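Kendar Cleaning Cloths: Frequently Asked Questions

Updated March 7, 2021

We get the same questions about the Kendar cloths most weeks, so the answers are collected on one page. If yours is missing, write to the address on your packing slip and Bouchra Ghoneim or Hilde Lambrechts will reply.

Choosing a cloth

What is the difference between the cloths?

There are four in the range. The Everyday is a medium-weight cloth with a short loop on both sides, meant for counters, sinks and general wiping. The Glass is flat and tightly woven, with no loops at all. The Dry is thicker and is sold for drying dishes, though plenty of people use it on cars. The Dust is the fluffy one with a longer pile on one side. The colors tell you which is which: Everyday is gray, Glass is pale blue, Dry is white and Dust is yellow.

What are they made of?

The Everyday, Glass and Dust cloths are a blend of polyester and polyamide. The Everyday is 70 percent polyester. The Dry is all cotton. The label sewn into the edge gives the blend for the cloth you have. You can cut the label off, but write down the wash temperature first.

Which one should I buy if I only want one?

The Everyday. It does an acceptable job on glass if you wring it out hard and go over the glass again with a dry one. The Glass cloth does a poor job on crumbs, so it doesn't work as well the other way around.

Do you sell a mixed pack?

Yes. The Botdale pack has one of each cloth. It is the same price as buying them singly, plus a cotton drawstring bag. We stopped selling the large mixed pack last May when the supplier changed the carton size.

Are the cloths the same as the ones sold under the Slaoui name?

Slaoui is our older line. The Slaoui Standard was a little thinner than the Everyday and had a stitched edge in a contrasting thread. We no longer make it, but some shops still have stock. The care instructions on this page are fine for both.

Using the cloths

Do I need a cleaning product?

For dust, water marks and light kitchen grease, plain warm water is usually enough. For anything heavier, put a small amount of dish soap on the damp cloth and rinse it out afterward. We don't sell a spray and don't recommend one over another.

Wet or dry?

Dust with the yellow cloth dry. Use the Everyday damp, wrung out until it stops dripping. The Glass cloth can be used either way. Most complaints we get about streaks come down to too much water in the cloth - try wringing it a second time before you give up on it.

How should I fold it?

Fold it in half and then in half again. You get eight clean faces out of one cloth, counting both sides as you refold. When a face looks dirty, turn to the next. If you use the cloth in a bunched-up ball you get one dirty patch that moves from place to place.

Can I use it on a nonstick pan?

Yes, once the pan has cooled. The Everyday won't scratch the coating unless there is grit caught in it. Shake it out first.

Can I use it on a TV or a laptop screen?

Use a dry Glass cloth, with the screen switched off and very little pressure. For fingerprints that won't lift, dampen one corner with water, wipe, and dry straight away with another part of the cloth. Check the screen maker's instructions too. Some coatings are more delicate than others and theirs is the advice to follow.

Are they safe on wooden furniture?

Yes, on wood that has been sealed, varnished or lacquered. Waxed and oiled wood is a different matter, and raw wood shouldn't be wiped with a damp cloth at all if you can help it. If you don't know what finish you have, try the underside first and leave it overnight.

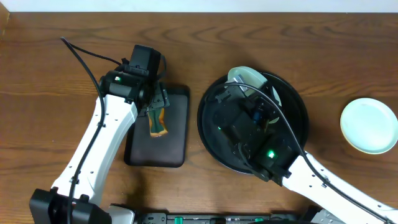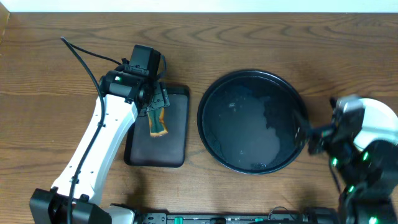
For a wooden table in daily use, start with the Dust cloth, dry, and take off the loose crumbs and grit. Then go over the top with an Everyday that has been wrung out well, and finish with a dry one. The usual advice is to wipe with the grain. On a straight-grained table that is simple enough, but the tabletop in both pictures has a wavy grain, and in the second one it closes up into oval swirls. With a pattern like that, don't try to follow the lines. Go from one end of the table to the other in long overlapping strokes, and keep to the same direction when you dry it. Then crouch down and look across the surface toward a window. Any smear you missed will show up as a dull patch.

What about unsealed stone?

Water alone is fine on most stone, but dry it afterward. Don't use vinegar on marble or limestone, with our cloths or anyone else's.

My cloth is leaving lint. What is wrong with it?

The cotton Dry cloth will shed for the first two or three washes. Wash it by itself or with other white cotton until it settles down. If one of the other cloths is leaving lint, it has nearly always picked it up from a towel in the wash. Washing it once more by itself and then air drying usually fixes it. You can also go over the dry cloth with a lint roller.

My new Everyday pushes water around and won't soak it up.

Wash it once before the first use. The cloths have a light finish on them from the mill and they don't absorb properly until it has been washed out. The wrapper says so, but in small type, and we have asked for it to be moved to the front at the next printing.

Washing and drying

What temperature?

Warm for the Everyday, Glass and Dust. The Dry can go in hot. Bleach will ruin the polyester blends fairly quickly, and it turns the cotton one yellow over time.

Can I use fabric softener?

No. Softener coats the fibers and the cloth stops picking things up. Dryer sheets do the same. If you have already done it, run the cloth through two warm washes with a small amount of detergent and no softener. Mesfin Tamiru, who runs our test washes, has brought back most of the coated cloths people have mailed to us this way, though a few were past saving.

Can they go in the dryer?

On low, yes. High heat makes the Dust cloth stiff and the pile doesn't recover. If you can hang them up, do that. They dry overnight on a rack.

How often should I wash them?

A cloth used in the kitchen should go in the wash at the end of the day. A dusting cloth can wait until it looks gray or stops holding dust. If a cloth smells, wash it, and next time hang it open instead of leaving it folded over the faucet.

How many washes will they last?

It depends a lot on the machine and the water. The Everyday we test with has lasted for around 2,000 wipe cycles on the rub tester before the loops began to flatten. We don't promise a number of washes on the packaging. When the loops are flat and the edge has started to open, move the cloth to the garage.

The yellow has come off on my other laundry.

Yellow cloths from the first batches can lose a little color in the first wash. Keep them away from whites. The later batches have a different dye and we haven't had a report about those. The batch is printed on the back of the label, and anything from 1,562 upward is the newer dye.

Ordering and returns

Where do you ship?

All fifty states. Orders to Alaska and Hawaii take longer and cost a bit more, and you will see the amount at checkout before you pay.

Can I return a cloth after I have washed it?

Yes, once. We ask people to wash the cloth before using it, so it wouldn't be fair to refuse it for being washed. Put it in any envelope with your order number. Stained cloths are harder for us to judge, and in that case we would like a photo before you spend money on postage.

How long does a refund take?

We send it the day the envelope is opened. Your bank may hold it for a few days after that.

Do you offer a subscription?

No. A few customers have asked, but the cloths last too long for it to make sense on a monthly basis. You can ask for a reminder email instead, and Nazanin Dehghan will set it up for whatever interval you like.

Do you send free cloths to reviewers?

Sometimes. We send one Botdale pack per reviewer and don't ask to see the review before it goes up. If the review is critical we leave it alone, apart from correcting a wrong price or a wrong wash temperature. Send requests to Eluned Gittins with a link to your page. She answers in the order they come in and it can take a couple of weeks.

Can I buy in bulk for a cleaning business?

Yes, by the carton. Bulk cloths come without the cardboard wrapper or the sewn label, so keep the care sheet that comes in the box. All the colors are available except pale blue, which is out of stock until the next delivery from Bramismont.

Can I get a cloth hemmed in a different color?

Only on carton orders, and only for the Everyday. Allow an extra month.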